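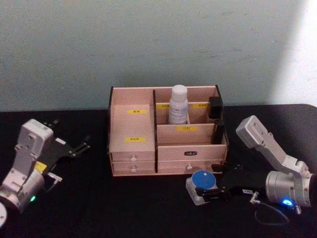 Print this item | E-mail this item

Two-arm build at the Prorville workshop

April 6, 2023

The pair of arms on the long table now run from one controller. The work started in October with a single arm, and the second went in 2 weeks ago. Sorting small containers at the desk organizer is the current job. The grippers close too hard on thin plastic, so the limit has been lowered and we will log roughly 200 grasps before changing it again. Spare gripper fingers are on order from Wunderlich.

Bench time is open to members in 3-hour blocks. Sign up on the sheet by the door and leave the arms powered down when you go.

Contact Geltine Newsletter | Copyright 2023 Geltine | Back to top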